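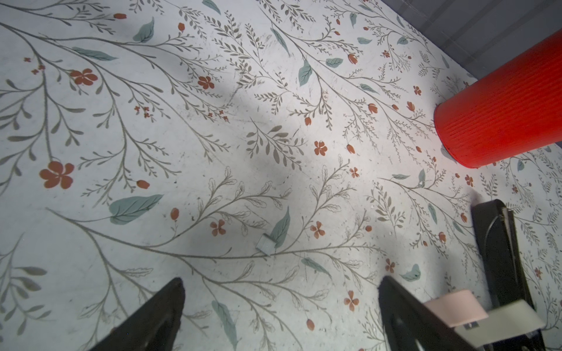

Wrist camera, grey block ahead of the fingers.

16 September 2018

Started on the gripper after breakfast. The Prurnell servo still hunts near the closed position, so I widened the deadband and took the gain down until the buzzing stopped. Holding force has dropped a little. It will do for small blocks.

Refitted the bracket screw with threadlock. Eliécer wants the bracket reprinted with a thicker wall. I would sooner leave it alone until it breaks.

Camera exposure is now fixed at 20 ms. On automatic it drifted every time the arm shaded the surface, and the threshold drifted with it. The printed leaves are the remaining problem. They are close to the block in colour, and the stems give the edge finder plenty to chew on. A plain sheet would cure it, but Yesenia likes the flowers and it is her workshop too. The red is no trouble at all, one hue test and it is found. 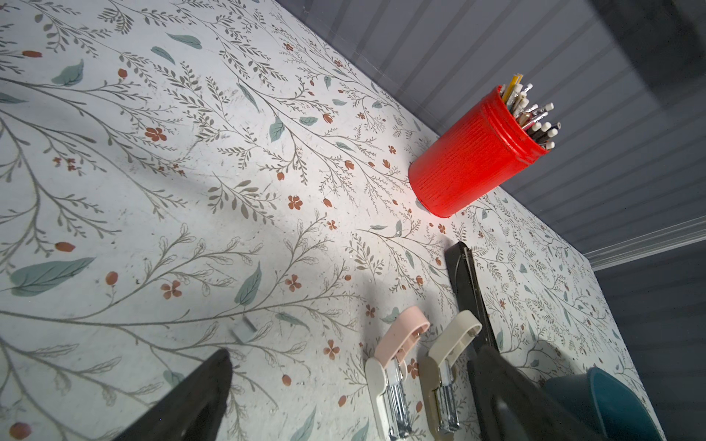 Moved on to the wrist joint. With the wrist tilted, the cable to the camera pulls tight before the joint reaches its software limit. Took 26 degrees off the limit for now. The proper fix is a longer cable and a clip further back along the forearm. Sornon have the connector but only in bags of 1000, so I shall ask Sánchez whether he has any spare.

Left to do: redo the camera offset, label both ends of the motor loom, move the log files off the old laptop. Stopped at six with the supply switched off at the wall.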